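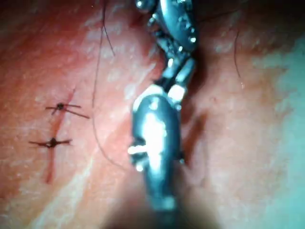

The meeting opened at 7.10 pm with the Jovine wrist, as it has opened every meeting since the spring, and the chair asked that we try to get past it before the tea ran out. Sebastian Matei reported on the instrument end. He is happy with the small links and knobs up at the jointed part, less happy with the shine on the big rounded section below them, which throws a broad white glare straight back at the wrist camera. The two black stitches across the cut to the left of it can be made out well enough, knots and trimmed ends included, but anything close to the metal has to compete with the metal. Tamara Bogdan suggested dulling it. Sebastian said he had spent two evenings polishing it. This was noted.

Present: Tamara Bogdan (chair), Sebastian Matei (minutes, so complaints about the minutes go to him), and enough others to use up the good chairs.

Apologies: several, one of them sincere.

Minutes of the last meeting
Agreed as correct, apart from the phrase "minor fire", which is to read "smell".

Glare
After a discussion longer than the subject deserved, it was decided to leave the metal alone and move the lamp first. If that does no good, Tamara will try a matt coating on the spare lower section. Sebastian asked that the word "spare" be underlined. We have no means of underlining in these minutes.

Cables
The Besnard cable has arrived and is thinner than the old stuff, so the pulleys we turned in October are now the wrong size. They will go in the drawer with the other pulleys. Tamara has drawn a new set and will cut them on the small lathe once someone returns the chuck key. The chuck key was discussed. No one present has the chuck key.

Backlash at the wrist is still bad when the joint changes direction. Sebastian believes it is the cable tension. Tamara believes it is the code. Each will spend the next fortnight proving the other one right by accident.

Controller
The Flakico board resets whenever the bench supply dips below 12 volts, which it does when the kettle goes on. Proposed: a separate supply for the arm. Also proposed: no tea. The first proposal was carried. The old board has now logged around 1000 hours and will be kept as a spare, or as a coaster, which is its present duty.

Thread and practice
It was agreed that nobody is to attempt a knot with the instrument until it can hold a needle for 10 seconds without turning it. The present record was not read out, at Sebastian's request. Practice with ordinary hand tools may carry on at the end bench. Please put needles back in the tin with the lid, as the tin without the lid holds biscuits.

Money
The build fund stands at £1731. Tamara would like to keep most of it for motors. There was a bid from the floor for a second camera, so that we can see the wrist from the side as well as from directly behind it. Deferred until we know what the lamp does.

Porden open evening
We have been asked to show the arm doing something. Offers so far are waving and picking up a washer. Sebastian thinks the washer is ambitious. We will reply that the arm is attending.

Any other business
The vice is loose again. The label on the solvent cupboard has come off and been stuck to the fridge, and whoever did it should swap it back before somebody takes it seriously.

Actions
Sebastian: move lamp, check cable tension, buy separate supply.
Tamara: cut pulleys, look at the reversing code, answer Porden.
Everyone: chuck key.

Closed at 9.20 pm. Same time next month, bring your own mug.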